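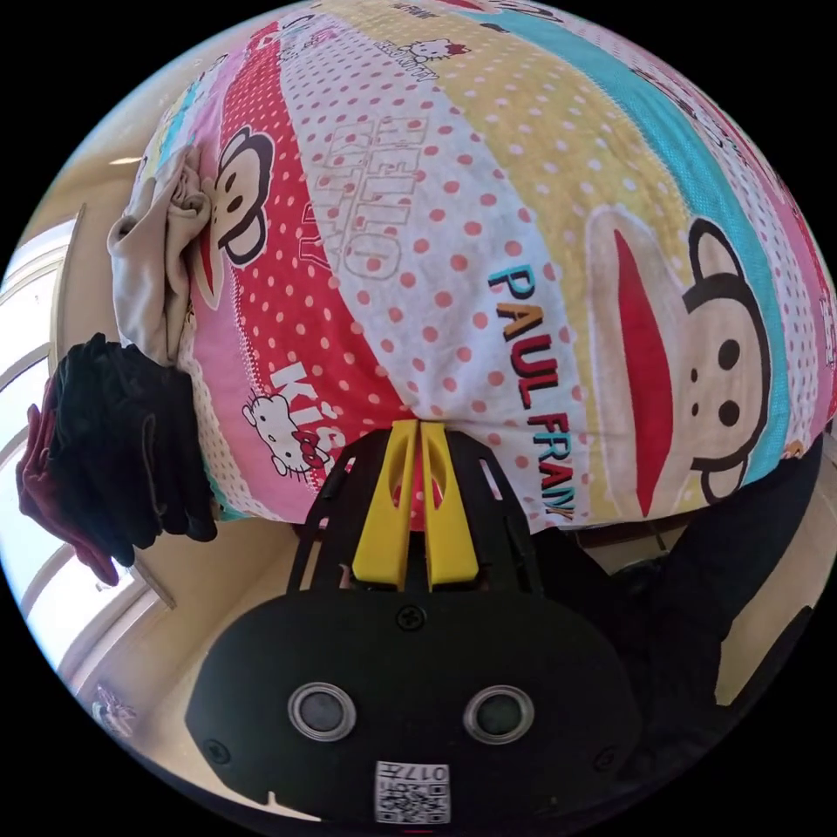

4.2 What the sorting staff told us

Figure 3. A bundle in a printed cover, with loose clothing piled against it, at the sorting stage.

Search this journal Advanced search

Most of what comes through the door at Trulomcombe is household textiles, and anyone who has ever helped a relative move house will have a fair idea of the variety. A bundle such as the one in Figure 3, with its cartoon monkey faces and PAUL FRANK lettering, may sit right up against black clothing and a crumpled beige cloth, and the sorter has to decide where one item ends and the next begins. The older staff do this largely by touch, and they were kind enough to let us stand beside them for a good part of October while they tried to put it into words.

Before the Prirka cell was installed, a sorter handled up to 1,000 items in a shift, from first lift to final bin. The cell now takes the plain, single pieces, and the people get what is left – the bulky covers, the tangled heaps, the things with creases in awkward places. Our log for the study period holds 1,427 items passed back to a person by the cell, and bedding and mixed piles come up in it again and again.

Opinions about this were more mixed than we had expected when we planned the interviews. Yavuz Ersoy, a shift lead, was glad to be rid of the repetitive lifting and told us his shoulders had thanked him for it, but he also missed the easy pieces, which used to give him a minute to chat with the next table. "Now every piece is a puzzle," he said, "and I like puzzles, but I like lunch too." Two sorters asked for slower targets on hand-back work, and the site has since agreed to try this on the early shift.

We come back to the question of pace in Section 5, where the Canell site, with its smaller tables and rather different shift pattern, is compared with this one.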